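How a Robot Is Built in a Shared Workshop

Hastoveck Learning Pages: for readers aged 8 to 12
Published May 24, 2025

We use cookies to remember your reading settings. You may change this at any time.

A robot is a machine that can sense something, work out what to do and then move. Some robots are made in large factories. Others are put together in ordinary rooms, by people who share their tools and their space. A room used in this way is called a shared workshop.

What does a robot need?

A robot that is shaped like a person has many of the same parts as you do. It has a body, or torso, in the middle. It has arms that bend at the elbow and legs that bend at the knee. Between the hard outer covers are the joints, where one part turns against another. Inside most joints there is a motor. A small computer tells each motor how far to turn and how quickly.

At the end of the arm there may be a gripper. A gripper does the work of a hand, although it may not look like one. It closes on an object, holds it and lets it go. Picking up a bottle is simple for you, but a robot must be given the right amount of squeeze. With too little, the bottle slips. With too much, it is crushed.

Standing up is harder than it looks

When you stand still, your muscles make tiny changes all the time to keep you upright. A robot with two legs must do the same, and it must do it with motors. While builders are still testing a robot, they often hold it from above with strong lines. If the robot loses its balance, the lines take the weight. 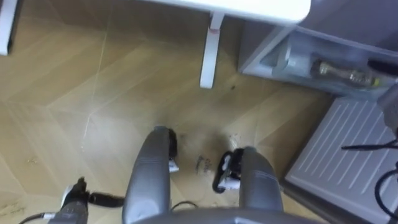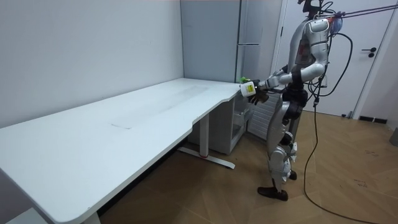
Builders usually begin with one small task and repeat it many times. They write down what they tried and what they changed. Harish Grewal, who teaches the September building course at Hastoveck, asks every group to keep a notebook for this purpose. One group filled 724 lines before it was satisfied with a single arm movement.

Neelam Garg looks after safety for the same course. Her rules are these:

Stay out of reach of a robot that is switched on.
Know where the stop button is before work begins.
Look where you step - cables can trip people and robots alike.
Tie back long hair.
Ask an adult before touching any motor or battery.

Can I build a robot at home?

You can begin with something much smaller. A first robot may have only 2 wheels, one motor for each wheel and a battery pack that holds 4 small batteries. Ask an adult to help you choose a kit and to read the instructions with you. Build it on a clear surface and test one part at a time.

Words to remember

Joint: a place where two parts meet and can move.
Motor: a part that uses electricity to make something turn.
Gripper: the part of a robot that takes hold of objects.
Torso: the middle part of the body.

Teachers may print this page for use in class.

Contact Hastoveck Learning Pages | Copyright Hastoveck 2025 | Back to top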